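I cleared the long table in April, after putting it off since before Christmas. It is the one by the window, and it is the only surface in the room big enough to wrap a parcel on, so everything that comes in through the door ends up there sooner or later. Post, keys, chargers, half a bag of screws. By the time I started I had been doing my wrapping on the floor for weeks and my knees were complaining.

My method is not clever. I get three boxes and a bin bag. The first box is for things that live on the table, the second is for things that live somewhere else in the building, and the third is for things I don't recognise. The third box is always the fullest. Vesela Petek went through it with me over a cup of tea and knew what most of it was, including a set of shelf pegs I had been about to throw out and a Garrido catalogue she had been looking for.

What I wanted at the end of it was a short list. Tape, scissors, pens, a ruler, labels. I have tried keeping these in a drawer and it doesn't work for me. I open the drawer, take the scissors out, and the drawer stays open and the scissors stay out. If a thing has a spot on the table itself then I seem to put it back there, more often than not.

Tape is the worst of them. We buy the ordinary brown sort from Zilico, and I worked out from the old order slips that we had paid for 7 rolls since the autumn and I could lay hands on two. Three more came out of the second box and one had rolled behind the radiator. The last is still missing. Tihomir Yordanov thinks it went home with somebody, and I think it's in the van. 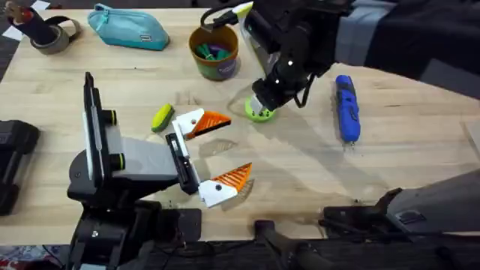 Clernton Workroom Club – notes from the long table

The top left corner is now where the tape goes, up against the black holder. I chose that corner on the grounds that I never cut or fold anything there, and I can reach it from my usual side without leaning over whatever I'm doing. The teal zip pouch lies next to it. I was in two minds about the pouch, as I normally like to see what I've got, but small things in an open tray collect dust and I end up tipping the tray out to find anything. A pouch can be picked up and moved in one go, and it goes in a bag if I'm off to Kostden for the day.

The holder has been less of a success. It is a good solid upright thing and I like it, but people treat it as a letterbox. I have taken out receipts, a teaspoon and a bus ticket. Stojan Kolev suggested a second one, and I said no, as then there would be two to empty.

After the sorting I washed the wood. It is a pale top and it shows everything. I used warm water with a drop of washing-up liquid, a well-wrung cloth, and then a dry tea towel straight after. Old tape residue was the only stubborn part. A hairdryer on low and the edge of an old library card shifted most of it, and a dab of cooking oil did the rest – then you have to wash the oil off, so leave that bit until last. I did not sand anything. Haris Đorđević offered to do it with his machine and re-oil the whole top, and I may take him up on it in the summer when the windows can stay open.

The labels took longer than I'd like to admit. There was a box of 3,000 that had been opened at both ends, plus loose sheets in nearly every pile. I put the loose ones in an envelope to be used first. The opened box has been taped shut at one end and is on the shelf under the window, which is where it should have been all along.

As for the things that belong elsewhere, I carried them round myself over an afternoon. Last time I left the box in the corridor with a note on it, and the box was still there a month later with more in it than I had put in. Milovan Stojanović got his extension lead back and seemed pleased. Locker 328 got its padlock. I still have a key with 388 on the tag and no idea what it opens, as our lockers don't go up that high. It's on the hook by the door if anyone wants to claim it.

Next job is the shelf underneath. It has paint on it, and most of the tins have lost their lids, so I'll need gloves and a dry morning.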